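Tile and Stone Forum > Floors > Grout haze on matte porcelain, six weeks in

gravelpit_ann
Posted April 29, 2020

We had 366 square feet of matte porcelain laid in the kitchen and back hall in March. The tile is Kernau, the 12x24 in light gray. The grout is a cement grout from Govar with the polymer already in it. The installer sponged it down twice and left. There is a dull film over most of the floor, worst in the hall, and you see it when the light comes in low from the back door.

So far I have tried plain warm water, then white vinegar cut with water, then a microfiber mop until my shoulders gave out. The vinegar made a small difference near the sink and none in the hall. The installer says it will wear off with normal use. I paid him $1,356 for labor and would like a better answer than that.

tmulder
Same thing happened to me. It does not wear off. It picks up dirt and turns a darker gray.

Stop with the vinegar. It is too weak to do much to polymer haze and it is not good for the joints if you keep at it.

oldschool_setter
I have set tile for 30 years and I disagree on the vinegar. Diluted, rinsed right away, on a cured cement joint, it won't hurt a thing. I do agree it won't fix this. Polymer grout leaves a film that plain acid doesn't touch very well. You need a haze remover made for it.

First question is whether it is haze at all. Put a few drops of water on a bad spot. If the film goes away while it is wet and comes back when it dries, you have haze. If it looks the same wet or dry, somebody may have put a sealer on that floor, and that is a different job.

gravelpit_ann
It goes away when wet and comes back. Nobody sealed it as far as I know. I will ask him.

Amanuel Feyisa
Then test before you do the room. Pick a corner, behind the refrigerator is good. Wet the joints first so they don't soak up the cleaner. Put the remover down, give it the time on the label, scrub with a white nylon pad and pick it up with clean water. Change the water more often than you think you need to. Most of the haze I see is people moving dirty water from one end of the room to the other.

I used the Disten remover on a laundry room floor with the same kind of grout and it took two passes. Textured tile may take three.

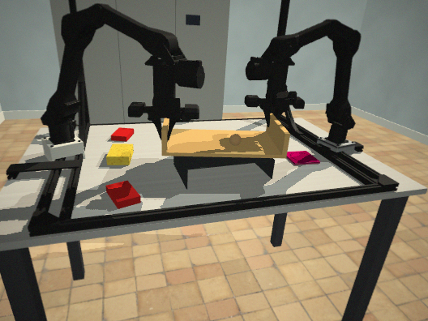
The second pass should go at right angles to the first. Work in areas you can reach from your knees, and dry each one with a towel before you start the next. If you let it air dry, the film settles right back where it was and you will think the product failed.

tmulder
Two passes on matte is optimistic. I did four and still have a patch by the dishwasher. I ended up renting a floor machine from Goossens with a white pad and that did more in an hour than I did in a weekend by hand.

oldschool_setter
Careful with a machine on grout that young. I would give it a hand scrub first. A floor machine in the wrong hands will pull color out of the joints, and then you are buying colorant.

tmulder
The grout was older than hers when I did it and nothing came out. White pad only, no weight on it.

oldschool_setter
Glad it worked. I have been called in to fix the ones where it didn't.

gravelpit_ann
The installer got back to me. No sealer. He offered to come out and go over it again with a sponge. I said no thanks, not with a sponge.

I did the corner behind the refrigerator last night with the Disten, one pass, towel dried. It is clearly better than the tile next to it but there is still a little film on the high spots of the texture. I will do a second pass crossways and report back. If I rent the machine I will start in the hall, where it is worst.

Amanuel Feyisa
Sounds right. Let the corner dry overnight before you judge it. And ask the installer to pay for the remover - he left the haze there, so the cost is his.

dpk181
Following this. Same grout, different tile, same film. Does anyone know if the remover is safe next to a marble threshold?

oldschool_setter
If it has acid in it, no. Tape the marble off with plastic and keep a wet towel against the edge. Read the label for that one, some of them are acid free.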